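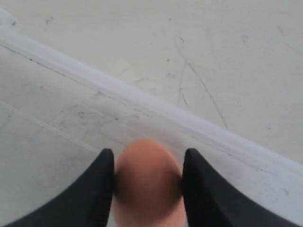 Ovcombe egg transfer log, release 2: known fault in the grip release

Please read this page before you use the recordings. A part of them contains a fault of the gripper, and we have decided to keep this part in the release.

The task

One arm moves brown eggs between a yellow egg tray and a clear plastic tray. The release has 200 episodes. Each episode is stored in its own folder, with the video, the joint positions and the gripper commands.

What went wrong

In April, Zeyu Lu noticed that in some episodes the fingers stayed closed after the open command. The delay was different each time. In the worst episodes the arm started to rise while the egg was still held, and then the egg dropped into the tray. In 30 episodes the release was late, and in two of them an egg was broken.
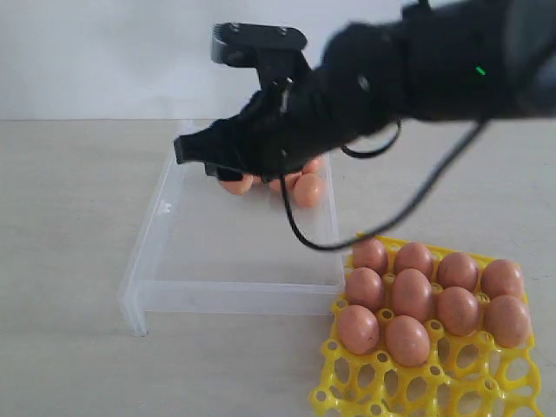 Gripper over the clear tray, with the yellow egg tray at lower right.

Cause

We first suspected the finger pads, and we lost a week with this. Vlastimil Murín then compared the command log with the finger position log. The open command was sent in time, but the Stosurero driver put it in the queue behind the motion commands. When the queue was long, the arm was moving before the fingers opened. The lift step did not check the finger position at all, and this was our mistake.

What we changed

- The lift step now waits until the fingers report that they are open.
- If they do not report this, the arm stops and the operator must confirm.
- The open command has its own queue.

The fix is only in episodes recorded after number 3818. Numbers are not continuous, as we removed test runs.

How to use the affected episodes

They have the value "late" in the column release_state. For training a policy we advise to leave them out. For fault detection they can be useful. Do not trust the success column for them, it was filled by the script and checked by hand only in part.

Not solved

Siyabonga Nkosi still sees a short delay when the controller is restarted in the middle of an episode. We could not repeat it on purpose.

Contact: Svetozár Vávra, Adon group, Ovcombe
Last edited May 10, 2019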